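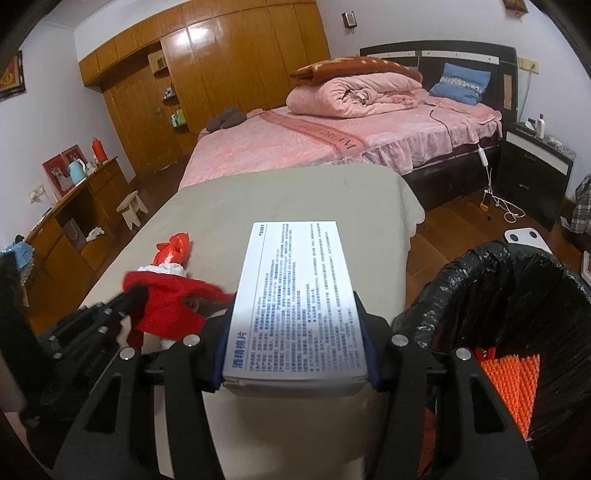 May 22, 2023

Bedroom day at last. I have been promising myself this since April, and what with one thing and another it kept slipping to the bottom of the list, but I woke early and the light was lovely so I thought, right, tea first and then get on with it.

I started with the ottoman, which has become the place where everything lands when I can't decide where it lives. There was the little red thing with the white trim, like a tiny Santa hat, in May of all months! I couldn't bring myself to part with it, so it will go up with the decorations when I next have the steps out. The box of alcohol pads belongs in the bathroom cupboard. I use them for my glasses more than anything and they're always in the wrong room when I want them.

The bedspread I still love, pink and frilly and far too young for me, with MY PRINCESS across it in red. I looked at plain ones in Plaretti a while ago (80 for a double, and such a dull oatmeal colour) and came home quite pleased with what I had. The ruffles want a proper press but I am not starting on that tonight. I've decided the rust blanket with the little spots can stay out a bit longer, as the evenings are still chilly, and the pink quilt will go in the chest once it has had a good airing on the line.

Slippers were on the bed again. My mother would have had a fit, shoes on the bed being terrible luck, and I don't know whether slippers count but I moved them smartly just the same.

Emptied the bin, wiped down the headboard, and did the skirting on the window side, where the dust was a disgrace. The other side can wait until I've got my knees back. Stopped for soup at one and read a bit more than I meant to.

Must remember: new bin bags, the black ones, and ring Clelisine about the curtains before 8 tomorrow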